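# The Autumn Rail: knitwear is back, and so is the mending table

Sun 9 September

Well, what a weekend that was! The doors of the Aguiar hall opened at ten, the queue was already past the bicycle racks, and by lunchtime we had swapped, sold or given away more clothes than at any of our spring sessions. The final tally for the clothes exchange was 2,126 pieces through the door and back out again, with just enough left over to fill the shelves for the next one. Thank you to everyone who washed, folded, sorted, carried and hung. My arms still ache and I would do it all again tomorrow.

The big news this time is knitwear. We usually see it trickle in a little later, when the mornings have an edge to them, but this year people seem to have emptied their winter drawers early and the knits came in by the bagful. Ribbed jumpers, cable cardigans, a mustard tank top that three people wanted at once (it went to the person who had it in her hand, which is the only rule we have ever managed to agree on), and a whole run of children's hats in colours I can only describe as cheerful. If you missed out, don't worry, there is plenty still to come.

Jackets did well too. Dark ones always go first, and I do understand it. A black jacket with a proper collar will see you through a funeral, an interview and a night out, and if you find one that sits nicely on the shoulders you should hang on to it. We put the jackets and the dark knits together on purpose this time, so that people could try one over the other without walking the length of the hall, and it worked so well that I'd like to keep it that way for the rest of the season. Several people came for one and left with both!
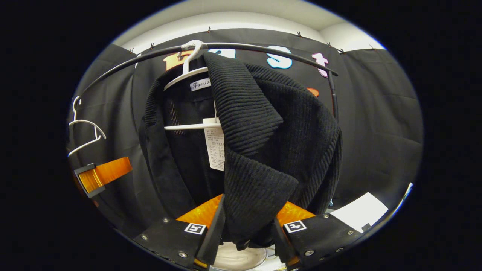

Should a heavy jumper be hung up or folded?

Folded, if you have the shelf for it. The weight of the wool pulls on the shoulders over time and you end up with those little points where the hanger was, and the body of the jumper grows longer every month. If a shelf isn't possible, fold the jumper in half lengthways so the sleeves lie together, lay it over the bar of the hanger with the armpit at the hook, and tuck the body and the sleeves down either side. It takes a few goes to get right, and then your hands just do it.

I was asked that question more than any other over the two days, so I've put a few more bits of knitwear care together from what Carolina Rebelo told us at the mending table. Carolina used to run the repair counter at Momusier and knows more about wool than anyone I've ever met. She stayed until closing on both afternoons, and I have pinched a good deal of what follows from her without shame.

**Washing.** Less than you think. A jumper worn over a shirt can go for weeks between washes if you air it by an open window overnight. When it does need doing, use cool water and a wool wash, press the suds through it and never wring. Roll it up in a towel, kneel on the towel (great fun, get the children to do it), then dry it flat, away from the radiator.

**Ribbing that has gone slack.** This one drew a small crowd. Cuffs and hems in rib knit stretch out with wear, and a lot of jumpers get given up on at that point. Dip only the cuff in warm water, squeeze it gently, push the ribs back together with your fingers until it looks far too narrow, and let it dry exactly like that. It won't cure a very old cuff, but it gives plenty of them another winter. Carolina does hers on Sunday evenings in front of the telly.

**Bobbling.** All knits do it, cheap or dear. Lay the jumper on a table, stretch it lightly with one hand and go over it with a fabric comb in one direction. Leave the really stubborn ones alone. Pulling them by hand drags more fibre up and you'll be back where you started by the weekend.

**Moths.** I'm sorry to bring them up. Put knits away clean, always, and shake them out every so often over the winter. If you find a hole, bag the jumper, freeze it for a fortnight, then bring it to the mending table. We had a lovely grey one in on Saturday with a hole at each elbow, and it went home with two bright green patches and an extremely pleased owner.

**Old labels and tags.** If the care label has been cut out, treat the garment as wool and wash it cool. And please, please leave paper tags on if they're still there when you donate! People like to read them, and the washing instructions are often tucked away in the small print.

Now, hangers. I have a request. We are desperately short of the sturdy sort with a bar across the bottom. We've been getting by with thin wire ones, and they're all right for blouses, but a coat wants something with a bit of shoulder. Grandia, the bedding shop on the corner, have very kindly offered us 120 from their stockroom, and I hope to collect them before the end of September. If you have any spares at the back of a wardrobe, bring them along next time and leave them in the crate by the tea urn. Any colour, any age, as long as the hook turns.

While I'm on the subject of kit, the long rail by the stage finally gave up on Saturday afternoon. It went slowly, like a tired horse, and nothing was harmed except my dignity as I was underneath it holding an armful of trousers. A very calm man in a cycling helmet held the other end until we could clear it. If that was you, please write in, I owe you a cake.

The mirrors were much better this time. We moved both of them away from the doorway and into the corner by the window, where the light is kinder and you aren't in the way of the pushchairs. One more chair over there would be handy for trying on boots.

A word about how the exchange works, for anyone new to this newsletter. You bring clean clothes in wearable condition, we give you a token for each piece, and you take home as many pieces as you have tokens. If you have nothing to bring, come anyway and buy what you like for a small sum in the tin. Mending is free. Tea is free. Cake disappears quickly, so I'd advise an early visit to that end of the hall.

Next time we'll be joined by Presel, the little haberdashery that has been supplying our darning wool, and they are bringing their remnant basket. I have seen this basket. I came away with enough navy ribbon to wrap a bus and I have no regrets. Carolina will also be showing how to re-knit a cuff from the stitches up for anyone who would like to go a step further than the dip and squeeze. Places are limited by the number of chairs round the table, so put your name on the sheet at the hall or reply to this email and I'll add you myself. Bring your own needles if you have them, and a jumper you don't mind practising on.

We still have a good few dark cardigans, some ribbed tops in the larger sizes and a box of scarves nobody has had time to untangle. If you're looking for something in particular, tell me the size and colour and I'll keep an eye out while we sort. Sorting evening is the Tuesday before the exchange, from six, side door, and there will be soup.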